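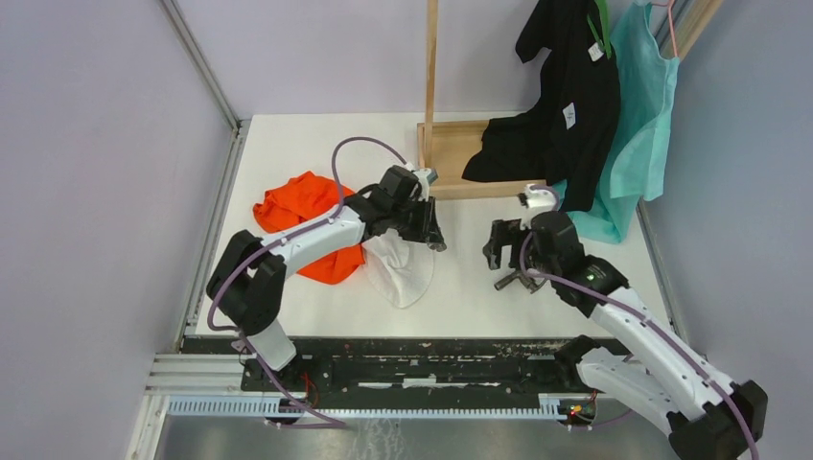 Grandville bench comparison

The Grandville bench comparison is a set of trials in which grippers, wrist cameras and arm controllers are tested on garment handling with a two-armed robot workstation. It takes its name from Grandville, the town where the first bench was built, and is run by the automation firm Trotonik. The trials are used mainly to choose parts for machines that pick up, hang and fold clothing.

Background

Handling cloth is harder for a robot than handling boxes or bottles. A shirt has no fixed shape, it hides parts of itself when it falls, and it often comes up together with whatever is underneath. Trotonik began work on garment handling after a laundry equipment maker, Zomonell, asked for a gripper that could lift single items from a mixed pile. The engineer in charge, Isauro Ledesma, found that suppliers described their grippers by closing force and stroke. Neither figure said much about how a gripper would behave with a thin sleeve lying flat on a table.

Ledesma and Kalkidan Birhane wrote the first version of the test procedure in November. It covered two gripper designs and one controller. The present version covers three grippers, two camera positions and two controllers, and has been in use without major changes since the bench was rebuilt with side panels.

Workstation

The bench has a white table between plain, pale panels. Two arms of the same type are mounted at the front edge and reach inwards. Garments are laid on the table or hung on a wooden clothes stand at the back. The panels keep the background even for the cameras and block movement in the room from view.

White was chosen for the table so that most garments would stand out against it. White garments are used as well, as a deliberate hard case. A grasp planner that relies on colour will often lose the edge of a white cloth on a white table, and results for these items are reported separately.

Cables to the wrists run outside the links and are held with enough slack for a full turn of the wrist. An earlier layout with tighter cables limited the turn of the left wrist, and its results were withdrawn.

Grippers

All grippers in the comparison are of the parallel type, with two fingers that move towards each other. They differ in the shape and surface of the fingers.

The narrow finger design has long, slim fingers and a small contact area. It reaches into folds well and can take a single layer from a bunched cloth. Its weak point is slip, as heavier garments tend to slide out once lifted clear of the table.

The broad finger design has a wider contact face with a rubber pad. It holds heavy items such as trousers and sweatshirts firmly, but it needs more height in the cloth to get a grip and often pushes a flat garment along the table before closing on it.

The angled finger design was drawn by Joaquim Quintela and added last. The tips slope so that one can slide under the cloth edge. It performs best on flat items and is the slowest of the three, as the approach has to be made at a low speed.

Cameras

Two camera positions are compared. In the first, a fixed camera looks over the whole table. In the second, a small camera on each wrist looks towards the fingertips. The fixed camera gives a steady view of where the garments are, though the arms block part of it during a grasp. The wrist camera sees the grasp itself but loses the rest of the garment when it comes close.

Most runs now use both. Runs with a single camera position are kept in the programme for customers who want to save on parts, and for checking how much each view adds.

Controllers

The first controller follows set positions and closes the gripper to a fixed width. It is simple to set up and repeats its movements closely. The second, written by Gebremedhin Admasu, adjusts the movement according to the load on the joints. When a garment catches on a hanger or on the stand, the second controller slows and lets the arm give way a little. The first continues until it reaches its limit and stops with a fault.

Admasu's controller needs to be tuned again each time the gripper is changed, even when the two grippers are close in weight. A change of gripper with tuning takes 20 minutes, and this time is left out of the results.

Test procedure

Each combination of gripper, camera position and controller is tried on 18 garments and cloths. The set includes plain cloths, T-shirts, long-sleeved tops, trousers and a knitted jumper. A run consists of one attempt at one task with one item. The tasks are:

Flat pick - lift a garment lying open on the table.
Pile pick - lift one garment from two or more that touch.
Unhang - take a garment off a hanger on the stand.
Hand over - pass a garment from one arm to the other.

A pick counts as a success when the item stays in the gripper for 3 seconds above the table. In the pile pick, a run fails if a second item comes up too. Items are dropped by hand before each flat or pile pick, so no two starting layouts are the same.

Results

The current results are drawn from 3326 runs. The narrow fingers came first in the pile pick and the broad fingers in the hand over. The angled fingers came first in the flat pick, with the largest lead on thin cloths. No gripper came first in every task.

In the unhang task the choice of controller mattered more than the choice of gripper. With the fixed position controller, many runs ended with the hanger pulled off the stand along with the garment. Camera position had its greatest effect on dark clothing, where the fixed camera alone often failed to separate a sleeve from the body.

Use and criticism

Zomonell fitted the narrow fingers to its first sorting machine and later changed to a mixed pair, with narrow fingers on one arm and broad fingers on the other. The textile recycler Tefera has used the procedure with its own set of worn garments.

Duván Palomino of Tefera has criticised the garment set as too clean and too regular. Torn seams, loose threads and damp cloth are common in recycling and are not covered. He has also objected to dropping the items by hand, as operators may differ in how they drop them. Trotonik has added a written drop height to the procedure but has kept the garment set as it was, so that old and new results can be compared.

See also

Parallel gripper
Grasp planning
Force control
Textile sorting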